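Riltstead Grazing Start-Up Fund
Progress report to Pradance, 24/06/2024

The fencing is up. We said it would be up in the spring, and it was, if you are generous about when spring ends. All 800 yards of the north boundary now have woven wire, and the sheep have tested every post personally.

We bought 78 ewes from the Liu farm with the first half of the grant. They are healthy, loud, and convinced that the grass on the county road is better than anything you paid for. Lambing went well apart from one wet week when nobody on the place slept much. The vet bill came in under budget, a sentence we have never been able to write before.
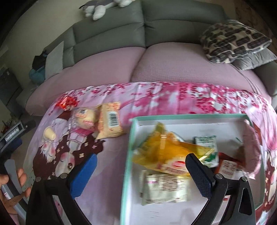 The water line is behind. Gimero delivered the 500-gallon tank on schedule and the fittings for some other tank entirely. The right ones are promised for July. Until then we haul water to the two far paddocks by truck, and the cost of fuel is shown under "Other," where we had hoped to show nothing.

The rotation plan you approved had us moving the flock every 2 days. We kept to it through May, then slipped during hay. The back paddock was grazed too short and is resting until it forgives us.

We have not touched the marketing money. Wool prices being what they are, we would like to move half of that line to a used livestock scale, so we can stop guessing lamb weights by who grunts loudest when lifting. The request form is attached, along with receipts through the end of May.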